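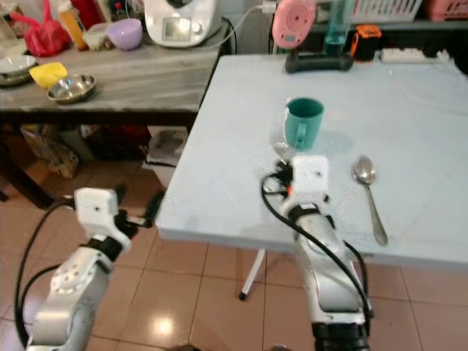

Since the spring I take a tablet for my blood pressure, and I want to write down what I have learned from it, as a patient and not as a person of science. I am forty-six, I work at a desk, and until March I believed that blood pressure was a subject for my father.

The number was found by accident. I went to the clinic on Semple Road for a cough that did not want to leave. The nurse, Agnes Jardine, put the cuff on my arm before she asked me anything about the cough. She looked at the display, waited a few minutes, and did it again on the other arm. Then she asked me if I had been running for the bus. I had not.

Dr. Matheson did not give me any tablet on that day. He told me that one visit is not enough to decide, and that many people have a higher number in front of a nurse than in their own kitchen. So he sent me home with a paper form and told me to buy a cuff for the upper arm, and not for the wrist. I was to measure in the morning and in the evening, two times each, and write down everything, also the numbers I did not like.

I must say that I did it badly in the first days. I measured directly after coffee. I measured with my legs crossed, while talking on the telephone with my sister. One evening I measured over the sleeve of a thick sweater and got a result so good that I wanted to frame it. When I telephoned the clinic with a question, Agnes went through my mistakes very patiently, and I wrote her rules on the back of the form:

Sit five minutes before, with the back supported and both feet on the floor.
Arm on the table, at the height of the heart.
No coffee, no cigarette and no exercise in the half hour before.
Go to the bathroom first.
Do not speak.

The last one is the most difficult in my house. My son always remembers something about school when the cuff is filling with air.

When I came back with the form, the average was still too high, not terribly, but clearly. The doctor asked about my family, about salt, about sleep, about wine. He asked if I snore, and I said that I live with people who are too polite to tell me. There was a blood test and a urine test, and also an ECG, which took less time than taking off my shirt. All of it was fine except the cholesterol, which he said we will look at again in August.

Then we talked about the tablet. I did not want it. In the place where I grew up, a person who takes a tablet every day is a sick person, and I did not feel sick. I asked if I could try first with walking and food. He said yes, that with my numbers it was reasonable to try, if I would come back and not disappear. I think he has seen many people disappear.

So I tried. My colleague Fergus Mowat walks every day at lunch to the river and back, and I began to go with him. I stopped buying the bread from Brusa, which I love, but when I finally read the label I saw that two slices had more salt than my bag of potato chips. Bread was for me never a salty food. Soup also surprised me, and the sauce in the small bottles, and cheese I already suspected. For some weeks I cooked without salt at all and my family suffered. After that I found that lemon and a lot of black pepper can do half of the work. The other half is still missing, I admit it.

I lost a little weight. The pressure went down a little too, but not to where it should be, and in the mornings it was stubborn. In May I said yes to the tablet.

It is a small dose, one time each day. In the first week I was dizzy when I stood up too quickly from the sofa, and my ankles were a bit thick in the evening. I read the leaflet from beginning to end, at night, which I do not recommend to anybody. Kenna Morrison, the pharmacist, told me to call her before I stop something by myself, so I called her. She asked good questions, wrote a message to the doctor, and they changed me to a different one. With this second tablet I notice nothing at all. Other people may have it the opposite way, so please do not ask me for the name of it in the comments – ask your own doctor.

What I notice is that I forget it. I take it beside the toothbrush now and since then it goes better. When we went to the lake for a long weekend I left the box at home, and I felt very stupid explaining it at a pharmacy where they did not know me.

Today, 2024-07-24, I have 81 days of tablets behind me and I measure only on a few mornings before each visit. Measuring every day was making me nervous, and then the number goes up, and I measure again to see if it was true. My friend Evander Ritchie has the same problem with his watch and his sleep. He slept well for all his life until the watch began to give him points.

There are things I still do not understand. Why is it lower in summer? Dr. Matheson says that heat opens the vessels and this is common, and he wants to see me again when the weather turns. Why is my left arm always a bit different from my right? A small difference is normal, he says, and I should use the arm with the higher number. I chose of course the other one until he explained it.

My father has now asked me to send him the same cuff. He has 12 years of tablets and has never measured at home. I will write out the rules for him in our language, with the one about speaking at the top.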